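I'd been warned that Helge Eklund doesn't do small talk, so naturally we spent the first twenty minutes on the subject of soup. He'd made a pot of it, I'd skipped lunch, and by the time we got round to his film I had more or less forgotten I was supposed to be working (my recorder was still in my coat, so you'll have to trust me that the soup was good).

The film is Rowbotham, his second animated feature, and it opens in December. If you saw his first, Asitz, you'll remember the goat, the cable car and that long silent stretch in the snow that had half my row in tears. This one is set in a seaside town called Tuston and follows a retired ferry pilot who can't stop getting up at 4 in the morning. It's funnier than Asitz. It's also a good deal sadder, and I told him so.

"People keep saying sad," he said. "I thought I was making a comedy about a man and his kettle! Then we showed it to my sister and she didn't speak for the whole drive home."

The kettle is voiced, if that's the word, by composer Sotiris Liapis, who whistled the part himself while they were waiting for a proper musician to be booked. Nobody was ever booked. Liapis joined us halfway through, still in his cycling helmet, and did a bit of it for me across the table.

"I did it in one go, in a cupboard," he told me. "Helge kept asking for it with more regret. How do you whistle with regret? You think about your tax return."

There are 2,148 shots in the finished film and Eklund talks about them as if they were badly behaved nephews. One, a simple pan along the harbour wall, was redone until the lighting team stopped answering his messages. Another went in exactly as it was first sketched, wobbly gulls and all. He's fondest of that one, and I have to say I am too.

The ending has changed since the festival cut, which I'd heard rumours about. In the old version we never found out who was ringing the ferry office. Now we do, and he's a bit sheepish about it. "I lost an argument," he said. "There were 600 people in that hall and I could hear them all putting their coats on, annoyed."
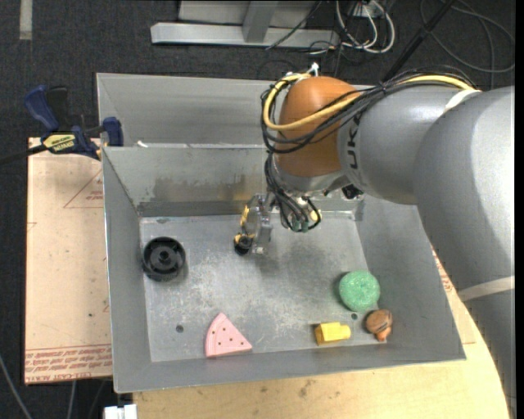 So will there be a third film set in the same town?

Eklund says he'd like one, though he wants to make something shorter first and hasn't written a word of either.

Liapis, meanwhile, has already got a tune for it. He wouldn't whistle that one for me, however nicely I asked, and then the soup came round again and we got on to ferries.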